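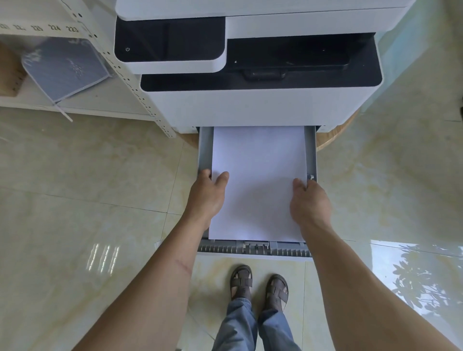
Loading paper in a multifunction printer

How to Print from an Android Phone with Pallport
By Kumiko Chiba
Updated 28 Oct 2022

Pallport is a print service for Android phones and tablets. It adds network printers to the system print menu, so any app with a Print command can use them. These steps were written for version 3 on a Beleo phone. Menu names on other phones may differ slightly.

Before you start

The phone and the printer must be on the same network. Guest networks usually block devices from seeing each other, so use the main one. Turn off any VPN on the phone. You need 118 MB of free storage for the app and its driver files.

Install the service

1. Install Pallport from the app store and open it once.
2. Allow the Nearby devices permission. Location is not needed.
3. Open Settings, then Connected devices, then Connection preferences, then Printing.
4. Tap Pallport and set the switch to On. Android shows a warning that the service can read documents sent to it. Tap OK.

Add the printer

The printer list fills in by itself, normally within 19 seconds. If the printer is missing, tap the three dots, choose Add printer and type its IP address. Most printers list the address on their network status page. A reserved address in the router is the better choice for manual setup - otherwise the entry stops working when the address changes.

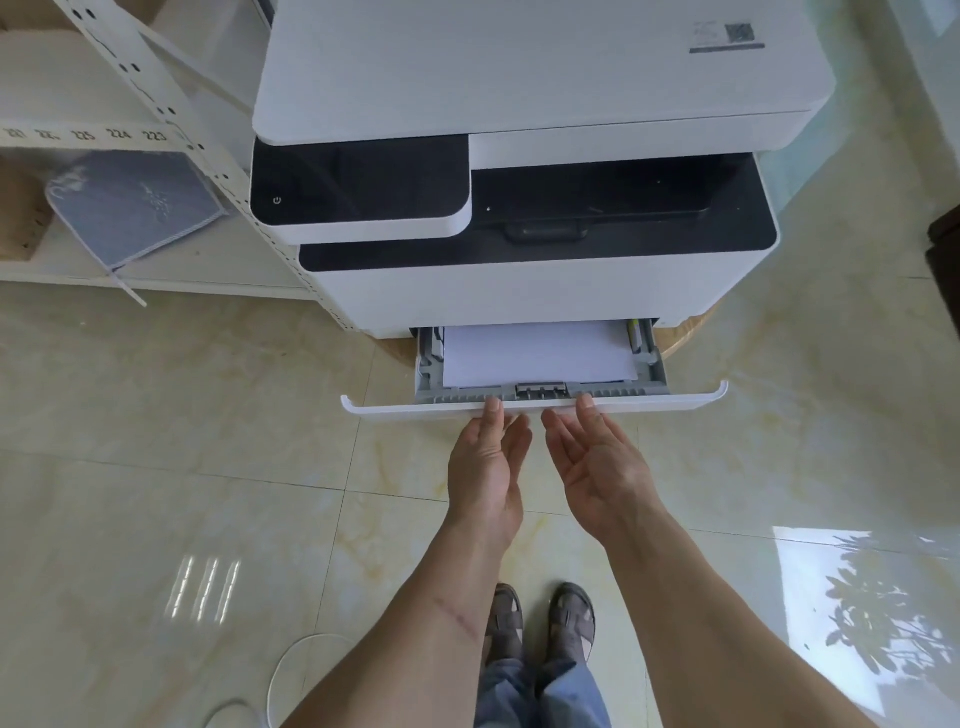
Set the paper size in Pallport before sending the first job. The default follows the phone's region, and a phone set to English (United Kingdom) will ask for A4. Many printers hold a job with the wrong size and show an error until it is canceled. Leave Scale at 100 percent for forms and labels. Use Fit to page for photos and web pages.

Print a test page

Open a short PDF, tap Share, then Print. Pick the printer from the drop-down at the top, check the number of copies, and tap the round print button.

If the job stays at "Queued"

Set battery use for Pallport to Unrestricted. The September update to the Drernar launcher also puts print services to sleep when the screen locks. To stop this, open Drernar settings, then Background apps, and add Pallport to the allowed list.

If you also have the Wubshet print plug-in, switch it off. Two services listing the same printer will show it twice, and jobs sent to the second entry may fail with no message.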